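Sitport metal equipment panel, black, 44 cm

I bought this panel to replace a thin one that flexed whenever I leaned on it. I've had it since December and it gets used most days. The Sitport costs more than the Jemotus I had before, and the difference is mostly in the metal. It doesn't bend when I press on the middle, and the raised edge keeps small screws from rolling off.
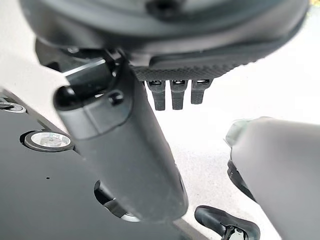
Dust is the main complaint. A dark matte finish shows every bit of it, and a dry cloth just moves it along. A damp cloth works - then dry it right away or you get streaks.

The holes were clean, with no burrs, and 19 of my own screws went in without any filing. One fitting near the edge arrived loose and needed a quarter turn with a hex key. No key in the box, so have one ready. The instructions are a single sheet with very small drawings.

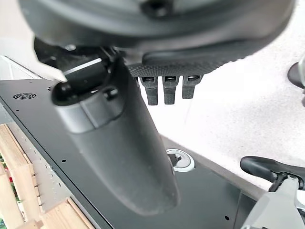 Ventilation is fine for what I do. The grille is small, and I would have liked a second one at the other end. Weight could be a problem if you plan to move it often - mine stays where it is.

I'd buy it again, though I would order the touch-up paint at the same time. Four stars.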